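# Clelance Court Tenants' Association

Minutes, March 23, 2024, laundry room (the lobby was being mopped)

**Present:** 8 members, quorum by a whisker. The chair opened the meeting once the dryer finished.

**February minutes.** Approved, after the word "shouting" was changed to "discussion."

**Money.** The balance stands at $3525. Of this, $1000 is set aside for the courtyard and may not be spent on snacks, a point the secretary was asked to write down again.

**Roof.** Gittins, the roofers, have sent a second letter explaining why they did not answer our first. The leak over the third-floor landing continues to be "monitored," which the third floor does with a bucket. Motion to write to them once more, in a firmer tone. Carried.

**Shared kitchen.** The cleaning rota has been signed by everyone and followed by fewer. Members are reminded that soup needs a lid. A proposal to fine offenders was dropped when several of those in favor went quiet.

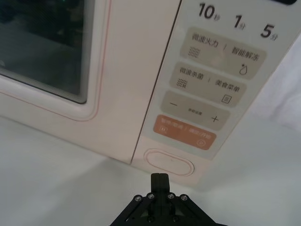 **Courtyard.** Two quotes received for new paving. Noltitz includes drainage. Hisoma does not, but has nicer paper. Long exchange on whether water would go away by itself. It was pointed out that it never has. Noltitz preferred, decision put off until someone measures the courtyard with something other than footsteps.

**Bikes.** The green one chained to the railing is still nobody's. A note will be taped to it, replacing the present note.

**Other business.** A request for shorter meetings was discussed at length.

**To do:** secretary to write to Gittins; chair to find a tape measure and return the folding chairs.

Closed when the next person needed the washer.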